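Home Talks Workshops Notes Contact

Speaker notes: The Small Table
Zinhle Mofokeng, Voltby evening series
2018-10-22
4 min read

Good evening, and thank you for coming out on a Monday. I know what Mondays are. I'll say hello to the people from Jemano in the back row, who have heard part of this before and were kind enough to come again.

(Wait for the latecomers. Water on the left side of the lectern.)

I want to talk tonight about small tables. I mean the square kind that ends up between two chairs, in the corner of an office or a studio, where people sit down to sign something or eat a sandwich or have the conversation they didn't want to have at a desk. I have been setting up rooms for a living for a good while now, first at Tradov and then on my own, and I still spend more time on the small table than on anything else in the room. Big tables more or less look after themselves. You put the chairs in, you straighten them, you go home. A small table shows every decision you made, and a few you forgot to make.

My old boss, Anel Lekota, used to have us clear the table completely before we put one thing back. I thought this was a terrible waste of an afternoon. Then I did it in the Mtshali reading room, where the table had been collecting things for months, and when I had finished I had a tray full of pens and a surface I had never seen before. It had a lovely edge! So I do it her way now, and I make my own trainees do it, and they complain just as much as I did.

Start with the cloth. A plain cloth is forgiving, and if you're nervous, buy a plain cloth. I happen to love a grid, a thin dark line on white, because you can use the squares to line things up and it gives a bare corner something to do. The trouble is that a grid tells on you. If it's crooked by a finger's width, everyone who sits down will feel it, even if they couldn't say what's bothering them. (Tell the ironing story here if there's time. Skip it if we started late.)
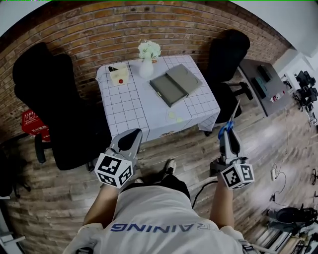 Slide 3 – Flowers at the back, reading on the right, sticky notes near the front.

So, the flowers. I like them at the back and in the center, and I like white on white, a white vase with white flowers, and then the green of the leaves does all the work. Put a vase at the front and people talk around it all evening, leaning left and right like they're at the movies behind a tall hat. At the back it has the wall behind it, and red brick is about the kindest wall you could ask for. White flowers against painted plaster can disappear on you.

Next to the flowers, a book and a folder. Notice that they overlap. I used to square everything up, book on folder, corners matched, and it looked like a hotel lobby. Let one rest partly on the other and it looks as if a person might come back to it. Grays are good for this, a dark one and a quieter one.

(Pause. Somebody usually asks about the sticky notes.)

Yes, I would leave the sticky notes. They're round, they're a pale yellow-green, and a working table ought to have something on it you can write on. Keep them near the front where a hand will find them. The little beige box on the left is the piece I'd argue about, and I'd welcome hearing from you on it later. That red button pulls the eye right across from the flowers – some days I like that very much, and some days I want to turn the box around.

Last, the chairs. Black office chairs beside a pretty cloth sound like a mistake, and I've had clients offer to hide them. I say keep them if they're comfortable. One on either side, with enough floor left that you can get in and out without dragging the cloth along. If you have wooden planks underneath, leave them bare if you can. I put down a rug for the Mtshali job, 149 dollars, and took it up again the same week.

(Money slide is next. Don't rush it.)

People ask what a corner like this costs to do over. The last one I did came to 930 dollars, and most of that was seating. The cloth and the vase were the cheap part, and they were what everyone remarked on.

For November I'd like you each to clear one small table at home or at work, all the way down, and bring me a note of what you put back. Sign-up sheet is by the door, pens too. Questions now, and then there's cake.

Previous talk Next talk Back to top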